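Vakero gripper on a suitcase task: swap fingers or lower force?

Ylva Eide
Two arms, clothes into a case, then lid and zipper. Stock Vakero parallel fingers, 30 N limit. Which would you change first? 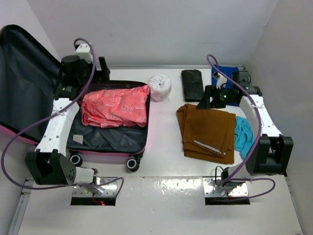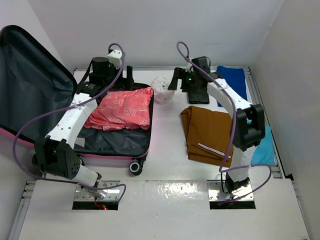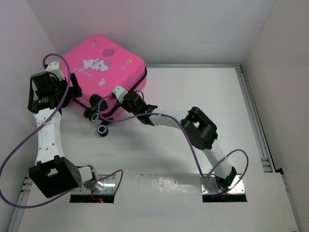
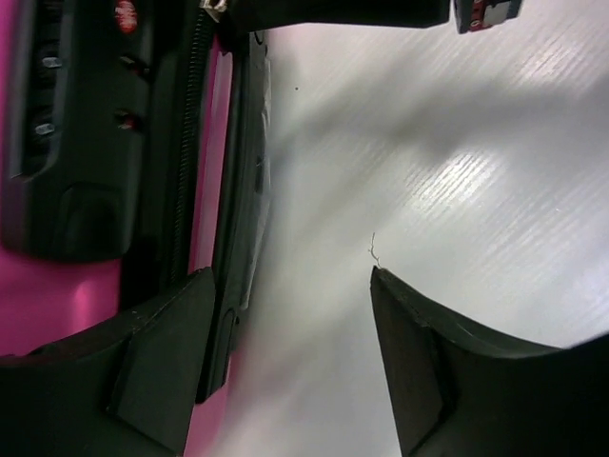 muvirholm_7
Change the fingers before the force. Flat pads hold folded fabric well but skid on hard shell. The angled inner faces on the two black fingers in the last shot leave little flat area for a zipper pull. Try 90 mm fingers with a soft pad.

Clondik
We run Hellström, no complaints. Check your cable slack too.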